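Record Fair and Listening Room: Frequently Asked Questions

Updated 20 Dec 2023

Most of these come up every season, and a few came up so often last time that we've rewritten the answers. If you've been told something different by a seller, a forum or a guy in the line outside, go with what's on this page.

What is the Bavcombe Record Fair?

A one-day sale of used and new records, tapes and CDs, held in the old rehearsal hall in Bavcombe. The next one is in January. There's a sales floor downstairs and a listening room upstairs. It isn't a festival, whatever the flyers in the coffee shop say. We didn't print those.

How much does it cost to get in?

$4 at the door. Kids under 12 get in free with an adult. We don't sell "early bird" entry. Other fairs charge triple to let people in an hour ahead, and by the time the regular crowd arrives the good boxes have been picked clean. We tried it once and didn't like what it did to the room.

Somebody is selling tickets online. Are they real?

No. We don't sell tickets in advance through any site. If you bought one, ask your card company for your money back, since we can't honor it.

Are the records graded?

By the sellers, yes, and you should treat every grade as an opinion. "Near mint" has been stretched so far that it now seems to cover anything that hasn't been stepped on. Take the record out of the sleeve, tilt it under a light and look at both sides. Any seller who won't let you do that doesn't deserve your money, and we'd like to know which table it was.

Can I listen before I buy?

There are 3 turntables on the sales floor with headphones. Ask the seller first, keep it to a couple of tracks, and let the next person have a turn. Cartridges on these decks are basic. If a record sounds a little dull on them, that may be the deck. If it crackles like a campfire, that's the record.

Is colored vinyl worse than black?

We've heard this argued both ways for years, mostly by people who own one or the other. Some colored pressings are noisy and some are very quiet. Same with black. A bad pressing is a bad pressing. What we'd be more careful about is paying double for a "limited" color when there are four other limited colors of the same album.

What about "180 gram"?

It's heavier. That's all the sticker tells you. It doesn't say who cut the record, what it was cut from or whether the hole is in the middle. Plenty of thin old records sound wonderful.

Do I need to clean a used record before I play it?

Yes, if you care about your needle. A dry brush before each play takes care of surface dust. For anything worse, use a record cleaning fluid and a soft, lint-free cloth, and wipe along the grooves, never across them. Keep the label dry. Let the record dry all the way before it goes back in a sleeve, and make that a new sleeve.

We get asked about wood glue, window cleaner and dish soap. Wood glue can work and can also ruin a record, so try it on something you hate. Skip the window cleaner. A drop of plain dish soap in distilled water is probably fine, though you have to rinse it well and most people don't.

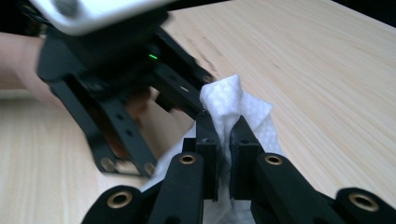

Flusilwood Music Club - Record Fair Team

Are the expensive cleaning machines worth it?

For most people, no. If you have a few shelves of records and you play them on an ordinary deck, a brush, some fluid and a bit of patience will get you nearly all the way there. If you buy old records by the crate, a vacuum machine saves time. We're not convinced by the claims that a machine will "reveal" things that weren't there before. It removes dirt. Scratches stay.

Do you recommend a brand of turntable?

We don't, and we don't take money from anyone who makes them. Buy one with a counterweight you can adjust and a needle you can replace. The suitcase players are cheap for a reason, but we're not going to tell a fifteen-year-old to stop enjoying one.

What is the listening room?

The upstairs room, with chairs, a decent pair of speakers and one album played all the way through on the hour. You sit down and you don't talk. Phones go away. It's included in your entry.

Who picks the albums?

The club does, from a list that anyone can add to at the front desk. We had 572 suggestions last season, a suspicious number of them in the same handwriting. We try to keep it mixed: a rock record, something older, something loud, and at least one thing that makes part of the room leave. The January list will be posted on the hall door the week of the fair.

Can I ask for my own band's album?

You can put it on the list like everyone else. Please don't write it down more than once. And please don't describe it as "genre-defying" on the slip. We've heard a lot of genre-defying records and most of them were indie rock with a synth on track six.

What is the Onishi box?

The Onishi box is a crate of private-press and small-run records that came to the club as a gift, on the condition that we play them and never sell them. One album from it gets played in the listening room at each fair. No, we can't make you a copy. No, you can't make an offer. People try every time.

Is it true there's an unreleased Traltmont album in it?

This rumor is older than some of our members. There's a white-label record in the box with "Traltmont" written on it in pencil. It has two tracks on one side and nothing on the other. Is it the lost second album? We doubt it. Two songs aren't an album, and anyone with a pencil could have labeled it. It's a good listen all the same, and we may play it again if enough people ask nicely.

How do I get a table?

Tables are $29 each and come with two chairs. Power is only available along the back wall, so tell us if you need it. Regular sellers get first pick of their usual spot and the rest go in the order we hear from people. We keep a waiting list. Sometimes it moves and sometimes it doesn't.

Can I sell things that aren't records?

Music books, magazines, posters, shirts and working audio gear are all okay as long as most of your table is music people can play. No bootlegs. We know they turn up at every fair in the country, and sellers like to call them "imports" or "radio broadcasts." If we see them we'll ask you to put them back in the van, and we won't refund the table.

Can I bring my old records in to be priced?

You can bring a small box to the front desk and someone will take a look. Be ready for bad news. Online asking prices are just that, asking prices, and the one you saw for several hundred dollars has probably been sitting there unsold. Classical box sets, easy listening and the big sellers of the seventies are very hard to shift. If your box has something special in it we'll say so, and we'll suggest you get a second opinion before you sell to anyone in the building, including us.

Do sellers take cards?

Some do. Bring cash anyway. The signal in the hall is poor and the nearest machine charges a fee.

Can I haggle?

Sure, within reason. You'll do better if you're buying several things, and better again late in the day when people are thinking about carrying it all back to the car. Waving your phone at a seller to show a cheaper copy in another country doesn't usually go well - the postage is never on the screen.

Is there parking?

A few spaces behind the hall, which the sellers fill up before the doors open. Use the streets on the uphill side.

Is the building accessible?

The sales floor is level from the street. The listening room is up a flight of stairs and there's no elevator. We've been told one is coming and have stopped putting a date on it. The album is also played through a small speaker in the downstairs side room, with seating. The sound isn't as good as upstairs.

Can I get a refund on a record?

That's between you and the seller. Ask about it before you pay, and get a name or a card from the table. The club can't step in over a skip you found when you got home.

I left something behind. Do you have it?

Possibly. We hold lost items until the next fair. Records left in the listening room with no name on them go in the dollar bin after that.

My question isn't here.

Ask at the front desk on the day, or leave a note in the club mailbox by the side door. We read all of them and answer most.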